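Bamell Yu 4: battery, display and camera notes

2020-10-14

Bamell has begun shipping the Yu 4, its second handset this year and the first to run the Trirkance image processor. The phone went on sale in August in a single market and now reaches the rest of the company's regular outlets. Readers who followed the Yu 3 will find the same body, the same button layout and a different set of parts inside.

The battery is still removable with a standard driver. Charging is capped at 27 watts over the supplied cable, and the phone falls back to a slower rate if it detects a cable without the right marker chip. Bamell rates the cell for 500 full cycles before it drops below its stated capacity. The charge limit setting, which stops at 80 percent, has moved from the developer menu to the main battery page and now survives a restart.

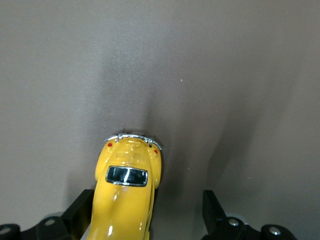
The Trirkance processor handles noise reduction, tone mapping and the merge step for bracketed exposures. On the Yu 3 these jobs were shared with the graphics core, and the preview slowed down whenever all three were active. The new part also changes how highlights are treated. Glossy paint in one strong color is a hard case for any phone: on a yellow toy Volkswagen Beetle, the white glints on the curved panels clip early, and the chrome bumper pulls the meter in the other direction. The Yu 4 meters by zone and holds back the brightest zone before the merge. The older firmware averaged the whole field, so small bright spots were lost. Users can turn zone metering off under Camera, Advanced, Exposure.

Autofocus is contrast based at close range and switches to phase detection past the near limit. The switch point is fixed in firmware. In low light the phone waits for two matching readings before it locks, so the shutter delay is longer than on the Yu 3. Bamell says a later update will let the user choose speed or accuracy.

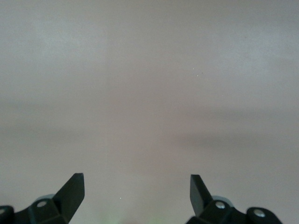

White balance has three automatic modes and a manual scale. The default mode keeps some warmth under indoor lamps. The second mode corrects fully to neutral, and the third locks to the first reading after the camera opens — useful for a series that has to match. Raw files carry the reading as a tag and are not altered by any of the modes.

Firmware build 1230 is required for the features listed here. Phones from the first batch shipped with an earlier build and should be updated over Wi-Fi before the camera app is opened. The Arine desktop tool can also install it, but only from the current release.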